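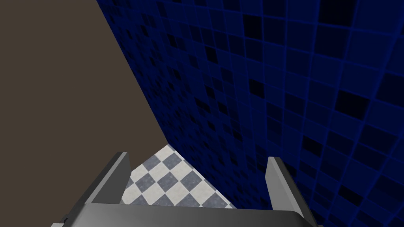 長編ファンタジーの年表の作り方(時間移動あり・視点人物が複数の場合)

急ぎで書いてます。締切前なので。細かいところは後で直すかも。

前に「年表ってどう作ってるんですか」と何通かもらったので、そのまとめ。対象は、登場人物が過去とか未来に飛ぶ話を書いていて、途中で誰が何を知ってるのか分からなくなった人。自分がそうでした。『Skekdale』の一稿目、第八章で死んだはずの門番が第十一章で普通に門を開けてる。しかも主人公に挨拶までしてる。

使うもの。表計算ソフトなら何でもいい。自分はKevexという執筆ソフトの表機能を使ってますが、紙でもできます。紙の場合はA3を横向き。あと色ペン、視点人物の人数分。

手順1 年を先に決める

まず舞台の年。ぼかさない。「昔」「大昔」で書き始めると後で必ず詰まります。『Skekdale』は暦を二つ持っていて、物語の現在が王国暦2491年、飛ばされる先が1316年。この二つだけ最初に決めて、残りは全部そこからの引き算、足し算。

注意。本文に年号を出す必要はないです。年表にだけあればいい。本文では「祖母の祖母が生まれる前」とかで十分。ただ作者が知らないと、城壁があるのかないのか、橋は石か木か、毎回迷うことになる。

自分の場合、Flolhamという港町が両方の時代に出てきます。1316年では漁村。桟橋が一本。2491年では港町。灯台あり、税関あり。この差を先に箇条書きにしておくと、時間を飛んだ直後の場面がすごく楽になります。人物が何に驚くか、もう決まってるので。

手順2 列を二本立てる

いちばん大事なところ。

一本目の列は「世界の時間」。その世界で実際に起きた順。1316年の火事が上、2491年の戴冠式が下。
二本目の列は「その人の時間」。人物が体験した順。戴冠式のあとで火事を見るなら、戴冠式が上。

これを一本の列にまとめようとすると破綻します。やりました。三回やった。読者が読む順番(章の順)は三つ目の情報なので、これは列にしないで章番号を横に小さく書くだけ。

視点人物が増えたら「その人の時間」の列を足す。世界の時間の列は一本のまま。姉妹が別々の時代に飛ばされる話なら、列は全部で三本。姉、妹、世界。

手順3 出来事を書き込む

一行に一つ。短く。例えばこんな感じ。

・1316 春 漁村に旅芸人が来る
・1316 夏 網小屋の火事
・1316 夏 ミレが指輪をなくす(火事の前の晩)
・2491 秋 戴冠式の準備
・2491 秋 指輪が床下から出てくる

「ミレは悲しんだ」みたいな感情は書かない。ここに感情を入れると行が増えすぎて読み返さなくなる。感情は本文で。

季節は必ず。日付まではいらないです。月まで決めたくなったら、収穫とか祭りとか動かせない行事があるところだけ。うちは9月に網おろしの祭りがあるので、そこだけ月が入ってます。

あと年齢。これ忘れがち。人物ごとに「生まれた年」を一行入れておく。飛んだ先で半年過ごして元の日に戻ったら、体は半年ぶん年を取ってる。双子の片方だけ飛ばすと、戻ってきたときに誕生日がずれる。使えるネタでもあるし、忘れると事故。

手順4 知っていることに印をつける

ここから色ペン。表計算なら文字色。

人物がその出来事を「知った」行に、その人の色で丸をつける。起きた行じゃなくて、知った行。指輪の在り処をミレが知るのはいつか。妹が知るのはいつか。敵が知るのはいつか。

つけ終わったら、各人物の列を上から下に目で追う。丸がついていないのに本文で喋っていたら、それが穴。自分は一稿目で穴が山ほど見つかって、半日寝込みました。門番の件もこれで拾えた。死んだことを誰も知らない、というか作者が忘れてた。

知ったふりをしている、嘘を教えられた、の場合は三角。三角のままにしておくと後の章で回収するのを忘れないです。全部書き終わったとき三角が残っていたら、回収するか、意図的に残すか決める。

手順5 魔法のルールを表の外に書く

時間移動のルールは年表に混ぜない。別の紙一枚。項目はこれくらい。

・誰が飛べるのか
・何を持っていけるのか(服は? 怪我は? 虫歯は?)
・過去を変えたら現在は変わるのか
・変わるなら、変わったことに気づけるのは誰か
・引き換えに何を失うのか
・同じ時に同じ人が二人いてもいいか

最後のは絶対決めておいてください。終盤で必ず聞かれるので。

失うもののところ、「体力」にする人が多いけど、寝たら治るものは弱いと思う。自分は「飛ぶたびに知っている歌を一曲忘れる」にしました。地味。でも年表に書きやすい。飛んだ行の横に、忘れた歌の題を書くだけ。後の章でその歌が出てきたとき、主人公だけ歌えない。勝手に場面ができます。

ルールの紙は机の前に貼る。本文を書いていて破りたくなったら、紙のほうを直してから本文を直す。逆の順でやると、直したのを忘れる。

手順6 変わった過去の扱い

過去が変わる設定にした人だけ。変わらない設定なら飛ばしてください。

世界の時間の列をコピーして、隣に貼る。元のほうは「旧」、新しいほうは「新」。変わった行だけ新のほうで書き直す。旧は消さない。消したくなるけど消さない。主人公は旧の世界で育った記憶を持って新の世界に立っているわけで、旧がないと主人公の思い出話が書けなくなります。

改変は一作で2回までにしてます。それ以上やると読むほうがついてこれない、と友人のOrest Stasivに言われた。彼は五回改変する話を書いて、自分で訳がわからなくなって引き出しにしまった人なので説得力があります。連作ならまた別かも。わからない。

手順7 本文とつき合わせる

一章書くたびにやる。まとめてやろうとするとやらない。

一章が約3000字なら、つき合わせは十五分で終わります。やり方は、書いた章を読み返して、年表にない出来事が出てきたら足す。年表と違っていたらどっちかを直す。どっちを直すかは、面白いほうを残す。年表は法律ではないので。

見るところ。
・季節と服装。夏なのに外套を着てないか
・月の満ち欠け。満月の三日後にまた満月、よくやる
・怪我。左腕を折ったのに両手で剣を振ってる
・食べ物。その時代にその作物があるか
・移動の日数。馬で四日の距離を翌朝着いてる
・呼び方。まだ名乗ってない相手の名前を呼んでる

移動日数は別に小さい表を作ると便利。町と町の組み合わせで、徒歩、馬、船。最初に一回計算したら、あとは見るだけ。1316年と2491年で街道が違う場合は二枚必要です。自分は一枚で済ませようとして、まだない峠道を馬車が通りました。

手順8 人に見せる

年表だけ先に人に見せる。本文はまだ見せない。

これはPrasert Chuensukに教わったやり方で、彼は連作の三巻目を書くときに年表だけ送ってきて「退屈なところに線を引いて」と頼んできた。線を引いたところが、後で読んだらなくなってた。本文を何百枚も読んでもらうより頼みやすいし、返事も早い。

聞くことは三つか四つでいいです。どこで混乱したか。誰がいちばん動いてないか。どの行が先に読めてしまったか。感想は聞かない。感想は本文が出来てから。

動いてない人物が見つかるのが大きい。列がすかすかの人がいたら、その人の視点章は減らすか、統合するか。『Skekdale』では書記官の視点をまるごと削りました。四章ぶん。惜しかったけど、列を見たら座ってただけだった。

よくある質問

Q 書き始める前に全部埋めるべき?
いいえ。自分は三分の一くらい埋まったら書き始めます。結末の行だけは仮で入れておく。仮でも入っていると、途中の行が結末のほうを向く感じがする。

Q もう半分書いてしまった
今から作ればいいです。一章から順に読み返して出来事を拾うだけ。拾ってる間は本文を直さない。直し始めると一章から出られなくなります。気になったところは付箋。

Q 現代から中世へ飛ぶ、よくある型でも必要?
飛ぶのが一回で、戻るのも一回なら、正直ノート半ページで足りると思う。敵も飛んでくるなら作ったほうがいい。敵の列も。敵の列を作る人が少ないんですが、主人公が村でのんびりしてる間に敵が何をしていたか、書けないと終盤で急に現れる人になってしまう。

Q ループものは?
一周を一列にする。周回が増えると列がものすごく横に伸びるので、紙だと無理。表計算で。変わらない出来事は一周目にだけ書いて、二周目以降は変わった行だけ。

Q 史実を舞台にするときは
世界の時間の列に、先に史実を別の色で入れておく。その色の行は動かせない、と決める。自分の出来事はその隙間に入れます。有名な事件のすぐ隣に主人公を立たせると資料読みが増えるので、最初の一作はちょっと離れた町あたりが楽です。これは自分がまだ架空の世界しか書けてない理由でもある。

Q 短編でも作りますか
作らない。

うまくいかないとき

年表作りが楽しくなって本文が進まない場合。あります。自分は先々代の漁村の村長の家系図まで作ってしまい、一行も使わなかった。対策としては、年表を触っていいのは本文を一章書いた後だけ、と決める。守れない日もあるけど。

年表どおりに書いたらつまらない場合。だいたい説明が先に来てます。読者が読む順番を入れ替えてみる。世界の時間はそのまま、章番号だけ振り直す。火事の場面を先に見せて、指輪をなくす晩を後に回す。表はほとんど直さなくていいです。列を分けておいたのがここで効いてくる。

人物の列が途中で止まっている場合。行方不明の人です。探してあげてください。うちは犬がそれだった。第二章で飛ばされた犬、最後まで帰ってこなくて、校正の段階でZinchenko書房の担当さんに「犬は?」と聞かれました。犬にも列を。

配布用のひな型は、あとで置きます。今うちの表そのまま上げるとネタバレになるので、中身を消しからにします。列の幅とかは好きに変えてください。

間違いがあったら教えてもらえると助かります。返信は脱稿後になりまず。

関連する記事
・魔法の「代償」を決めるときのメモ
・地図が描けない人の地図の作り方
・視点人物を削った話(書記官のこと)
・一稿目を寝かせる期間
・あらすじを先に書く、後に書く
・Flolhamの方言、語尾の一覧

お問い合わせ | プロフィール | © Skekdale執筆室 無断転載はご遠慮ください | ページの先頭へ戻る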